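Avura open day at Dalen - anyone else go?

tomwick
Posted in November
Went to the Avura open day in the morning. Most of it was people with a handheld gripper in each hand, folding clothes on a bed. The recordings are used to train the arms later. Hjørdis Haugland ran the demo and took questions for a good while. She said they want 4000 folds before they train anything and they had 600 so far.

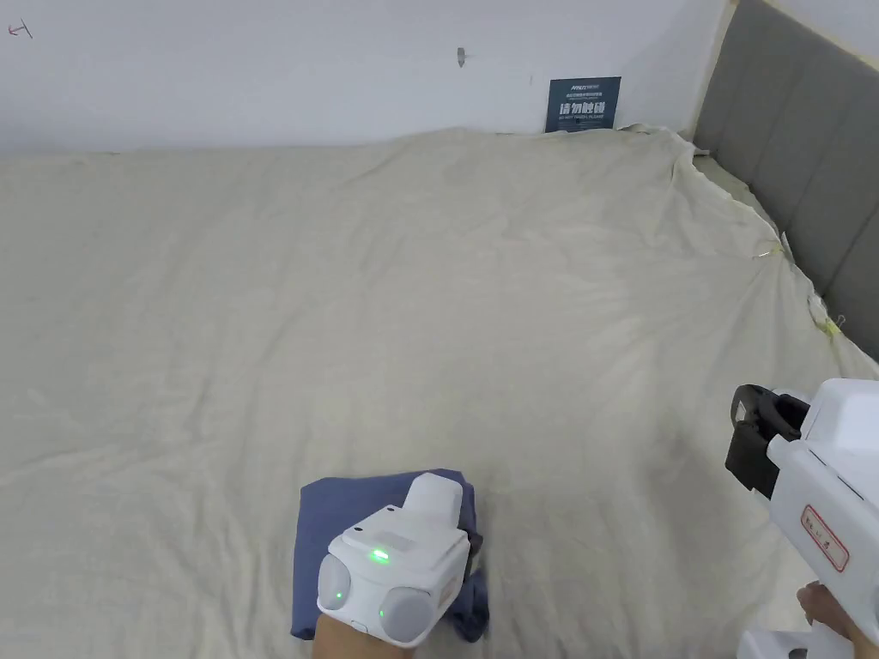 I asked why a bed and not a table. Her answer was that customers fold on beds, and a soft surface gives the arm more trouble - so they want it in the data early.

parkbench85
Did they show an arm doing it? Firnus had one running at theirs.

tomwick
No arm, only the handhelds. Parking was bad too.

Trararitz
I was there in the afternoon and came away less impressed. A person is doing the folding. Call it a robot demo when the robot folds.

lowgear
Disagree. The collection work is the hard part and most companies keep it behind a door. I'd take this over a polished video.
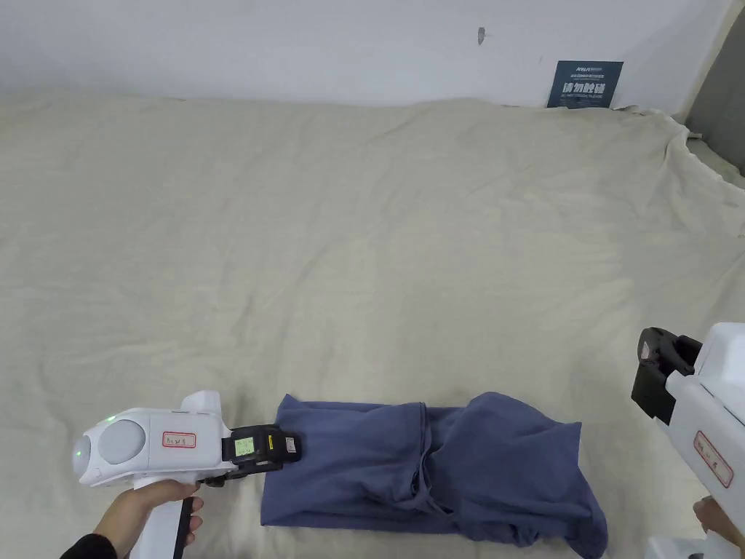 My question was about sleeves. Haugland said long sleeves take much longer per fold and they throw out more of those recordings. She didn't have a number for how many.

Trararitz
Fair on the openness. I still think the flyer oversold it.

parkbench85
Is there another one planned?

tomwick
Spring, same building. Sign up early, the list closed at 85 this time.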